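Skallton 600 Under-Cabinet Light Bar
Installation and Setup Guide
Section 4: Mounting and Wiring the Light Bar

4.1 Before you start

Read all of this section before drilling. The light bar is for indoor use in dry locations. It may be mounted under wall cabinets or fixed shelves with a bottom panel at least 5/8 inch thick. Do not mount it on glass, on sheet metal or inside a closed cabinet.

CAUTION: Do not connect the power supply to an outlet until step 11. The connector on the bar is live whenever the supply is plugged in.

Tools needed: tape measure, pencil, drill with 3/32 inch bit, Phillips screwdriver No. 2, level.

Supplied parts: light bar, mounting clips (2), clip screws, power supply with 6 ft cord, cord guides (6), linking cable, end cap.

4.2 Choosing the position

The bar may be mounted at the front or the rear of the cabinet. The front position lights the work area evenly and is preferred when the cabinet has a lower rail that hides the bar. The rear position lights the backsplash and may produce glare on polished tile.

NOTE: If the cabinet has no lower rail, use the Staterano shield (sold separately). The shield snaps over the front edge of the bar after installation and cannot be used with the linking cable in the left-hand port.

4.3 Mounting the clips

1. Empty the cabinet above the mounting position.
2. Hold the bar against the bottom panel with the lens facing down. Mark both ends.
3. Measure 2 inches inward from each end mark and mark the clip centers.
4. Check that the clip centers are the same distance from the cabinet front.
5. Drill pilot holes 3/8 inch deep. Wrap tape around the bit as a depth stop.
6. Fasten the clips with the open side toward the wall. Tighten by hand. Do not use an impact driver.

CAUTION: Screws longer than those supplied may pass through the cabinet floor.

4.4 Installing the bar and cord

7. Slide the bar into the clips until both click.
8. Fit the end cap to the unused port. The bar will not switch on with an open port.
9. Run the cord along the rear of the bottom panel and fasten it with the cord guides. Keep the cord clear of hinges, range hoods and toasters.
10. Push the cord plug into the bar. The flat side of the plug faces the cabinet.
11. Plug the power supply into a grounded outlet.
12. Touch the sensor pad once. The bar lights at full output.

If the bar does not light, unplug the supply, check the end cap and repeat from step 10.

4.5 Setting the brightness for your counter

The factory level suits matte, mid-tone surfaces. Light-colored counters return more light and usually need a lower level. Metal trim along a counter edge can show a bright line when the bar is in the front position.
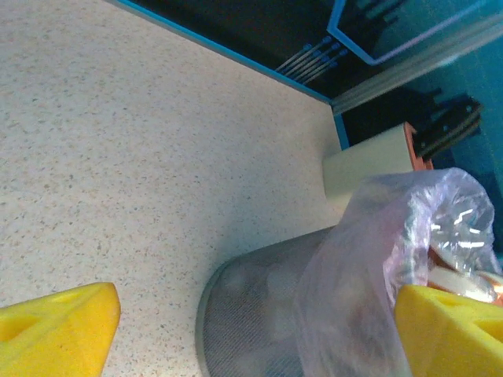 Figure 4-3. Speckled cream countertop with trim strip along the edge.

To change the level, hold the sensor pad until the light begins to dim, then release it at the desired level. The setting is stored when the pad is released and is kept after a power loss.

To return to the factory level, unplug the supply, hold the pad, and plug the supply in again while still holding. Release when the bar flashes.

4.6 Linking a second bar

Unplug the supply before linking. Remove the end cap from the first bar, connect the linking cable to both bars, and fit the end cap to the open port of the second bar. The second bar follows the level set on the first.

CAUTION: Do not link this bar to Zorkari or Sleiman series bars. The connectors fit, but the voltages differ.

For cleaning and lens replacement, see Section 5.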